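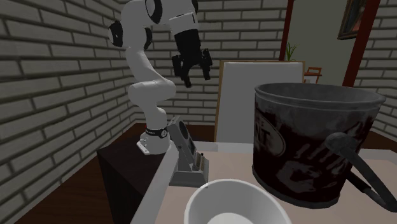 The simulated arm over the table, gripper open, with the bowl and the paint bucket in reach.

Tutorial 4: Picking up and putting down in the simulator

Fledell Robotics Club, updated June 2, 2025

You should have finished Tutorial 3 before starting this one, so the arm already moves when you send it a joint target. If it doesn't, go back and check your settings file. Most of the trouble we had in January came from people loading an old copy.

The task is the one we will use for the Westier student round. The arm has to take an object from the table, lift it clear, and set it down somewhere else without touching the bucket. You get 20 attempts and your score is the number that finish inside the time limit.

Step 1. Load the room

Open the Plalura launcher, choose the dining room and press Reset. Wait until the objects stop moving before you do anything else. If you start too early the positions you read will be wrong by a small amount, and a small amount is enough to miss.

Step 2. Read the object position

Call get_pose with the name of the object. It returns a position and a rotation. The position is measured from the robot base -- not from the corner of the table, which caught out half the group last term. Print it and check that it looks sensible.

Step 3. Move above the object

Send the gripper to a point directly over the object with the fingers open. Leave plenty of height. The bucket is tall and its handle sticks out further than you expect, so a low path across the table will clip it sooner or later. Go up, then across, then down.

Step 4. Close the fingers

Lower the gripper in small steps until the fingers are either side of the upper part of the object, then close. Don't close at full force. Light objects get pushed over if one finger arrives first, so line up the middle of the gripper with the middle of the object.

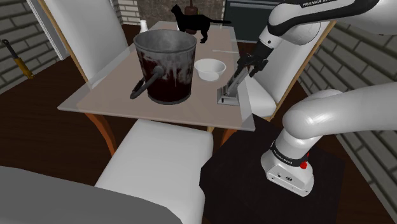
Wait for the force reading to settle before you lift. In our setup we wait until two readings in a row match. Wenceslao Espinoza wrote a helper for this called hold_check, and it is in the shared folder. Copy it into your own project instead of editing the shared one.

Step 5. Lift and place

Raise the gripper straight up and move across at the same height you used in Step 3. Come down slowly over the target. Open the fingers, pause, then go straight up again. If you move sideways too soon the object gets dragged.

Step 6. Save your log

Each attempt writes a log file. A full set of attempts came to 3,150 lines on the club machine, so don't paste it into the chat. Put it in the Espinoza folder with your initials in the name.

If it goes wrong

Gripper stops short: the path is blocked or the target is out of reach. Try a different wrist angle.

Object slips: lower the gripper a little more before closing.

Arm shakes: your steps are too large. Halve them and run it again.

Tutorial 5 covers choosing the grasp angle from the object's rotation.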